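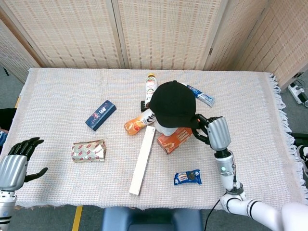
I'm looking for one or two people to help me finish a two-armed robot in the shared workshop at Darnis, and I'd love it if at least one of them has never touched a robot before. The project is called Plutau. It has two arms, hands with proper jointed fingers, and a job description that boils down to "clear the table, please." The hands are the part I'm proudest of! The right one can take a baseball cap by the brim with a bunch of snack packets and boxes lying close by, and picking one thing out of a crowd like that is exactly the kind of work you'd be helping with. I'm at the stage where the thing mostly moves when I ask it to, and what I need now is hours, patience and a second pair of eyes.

A bit about me: my name's Sota Maruyama, I fix office printers for a living, and I've been building Plutau in the evenings for 13 months. I've had plenty of advice from the other members (some of it excellent, some of it about paint), but I've been doing the bench work alone and I've hit the point where that's slowing everything down. You can't drive the arms, watch the fingers, take notes and keep a thumb near the stop button all at once. I've tried. My notes from those nights are mostly arrows.

So what would you be doing? Mostly table sessions. We put a mess of household stuff on the table, pick something, and one of us drives while the other one watches and writes down what went wrong. Then we swap. I want Plutau to get decent at soft things and awkward things, so hats, foil wrappers, bottles lying on their sides, long skinny boxes. Flat boxes on a tablecloth are my current headache, the fingers want to get under the edge and the cloth comes along for the ride. If you have opinions about fingertip material I will make you coffee and listen to all of them.

Between sessions there's the usual workshop stuff. Cable tidying (always), tightening screws that have wandered, printing small brackets, labeling connectors before I forget which is which. There's also a gripping log that I keep in a spreadsheet, and it needs somebody with a more orderly brain than mine. If you're a spreadsheet person and you don't care about the mechanical side at all, please still write to me!

You don't need a degree or a portfolio. I'd like you to be comfortable with a screwdriver, OK with repeating the same grab 30 times in an evening, and willing to say "stop" loudly when something looks off. A little Python would be handy, since most of the control scripts are in it, but I can show you the bits that matter. You do need to be 18 or over, that's a workshop rule, and you'll have to do the short safety intro before your first session. Long hair tied back, no dangly sleeves near the arms.

Time-wise I'm thinking 2 evenings a week, starting at 7 p.m. and going until we get tired or hungry. I'd like to get going in July and see how it feels after the first few weeks. If you can only do one evening, say so, we can probably work with that.

Now the money part. This is a hobby build and I can't pay a wage, sorry. I'll cover your workshop membership for 3 months, and food on session nights is on me (usually noodles from Nasuritz, they know my order by now). Any parts you need for Plutau come out of my pocket, and you're welcome to use leftover motors and printed bits for your own stuff. Anything we write up gets both our names on it, and you can have copies of all the scripts and the log.

The workshop is on the second floor of the Palamarchuk building, entrance through the yard, and there's a freight elevator if stairs are a problem. Bikes can come inside. Parking is terrible, I won't pretend otherwise.

To apply, leave a note at the Darnis front desk with my name on it, or send me a message through the members' board. A few lines is plenty. Tell me which evenings you're free, whether you're more of a hands person or a notes person, and one thing you've built or repaired that you were pleased with, any size. A mended zipper counts. I'll write back to everyone, and if it sounds like a fit we'll set up a trial evening and you can have a go at driving the arms before you decide.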